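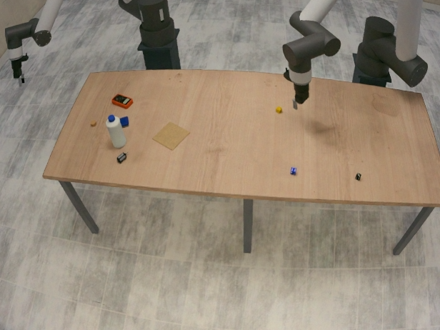
Residents of Ciklow told the town council they would sooner pay a little more for parking than lose the Saturday-style market from Demissie Square, as a plan to rebuild the square went up for public comment.

One stallholder said a move to the lot behind the bus station would cost her half her trade. "People come through the square anyway," she said. "They won't walk over there for a bag of onions."

The plan, published on 13 May 2023, would replace the paving and the storm drains under the square, which date from the last major rebuild. The drains have backed up 2 times this year, and both times the shops on the low side had to close their basements. Work would start in August and close the square to traffic and stalls for 29 weeks.

The market has 57 licensed stalls. Under the plan, they would move to the bus station lot for the length of the work. The lot has room for all of them, but no cover, and only the stalls along the wall would be close enough to the power supply to run a refrigerator. Fish and cheese sellers would get those places first.

What happens after the work is less settled. The drawings show a row of trees and new benches on the north side, where the fruit and vegetable stalls now stand. The council's planning office says the stalls could be fitted in around the trees, with narrower aisles. Several traders doubt that their vans would be able to get in to unload.

A second option, put forward by shop owners on Jita Street, would do the work in two halves and keep one side of the square open throughout. The planning office says this would add to the cost and push the finish into the following spring. It has agreed to price the option before the council votes.

The meeting drew 220 people and was moved to the school gym when the council chamber filled up. Most of those who spoke were in favor of fixing the drains. The complaints were mainly about the length of the closure and about the bus station lot.

The Gondance bus line, which stops on the square, would use a temporary stop on Jita Street. Its timetable would stay the same.

Written comments can be left at the town hall front desk or mailed to the planning office. The plans are on display in the library during opening hours.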